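Tomar Project: progress report to the Hiltside fund
15 November 2025
Prepared by Soledad Oyelaran

You asked for a shorter report than the one in February, which I'm told was read in installments. I have left out the history of the project and most of the adjectives.

Where we are

We have recorded 3,111 demonstrations of two-armed handling. Of those, 2,875 passed review and are in the training set. The rest were thrown out, mostly for dull reasons: the operator started before the recording did, or an arm hit its joint limit and sulked. A few were rejected because the operator finished the task beautifully using one arm and left the other hanging there like a guest at the wrong wedding. They're lovely recordings and of no use to us.

Of the accepted demonstrations, 1,429 involve both grippers on the same object at once. That is the part we told you would be hard, and I'm pleased to report we were right. Two grippers holding one thing will disagree about where it should go, and the thing loses. Operators now practice on the setup before anything is saved, and the share of usable recordings has gone up enough that I no longer dread review mornings.

What we changed

The original object list was too polite. Everything on it was rigid, dry and roughly the shape of a brick, and the first model trained on it became very good at bricks. We have since moved to ordinary household packaging: cans, tins, clear bottles, things with nozzles. Clear plastic remains the worst of the lot. The model looks straight through it and reaches for whatever is behind. 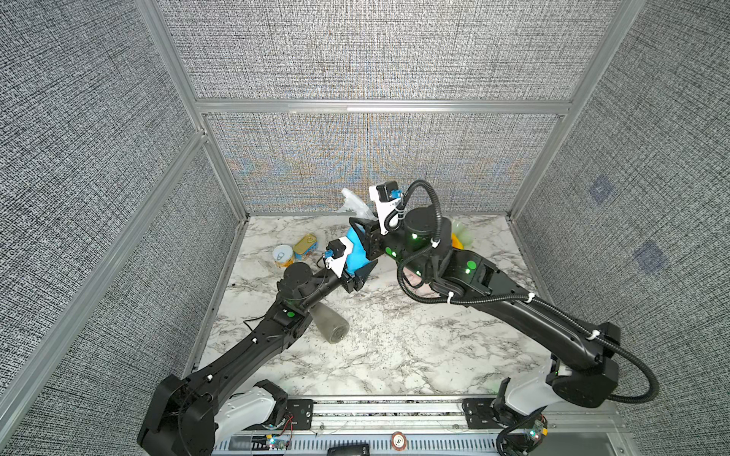

We also stopped tidying the floor between recordings. Vallovach, who label the data for us, asked for this, and then complained about the extra labeling, so both requests are on file.

Money

Spending is within the plan except for cables, where I underestimated how many an arm can chew through. The overrun is covered by the travel line, as the trip to Fliringate became a video call.

Next period

We plan to train on the full accepted set and test on objects the model hasn't met. I'd also like approval for 2 more operators, one of them left-handed. Our current group all favor the right arm, and the model has picked up the habit.

The revised object list and the review notes are in the shared folder, under the name you asked me to stop using.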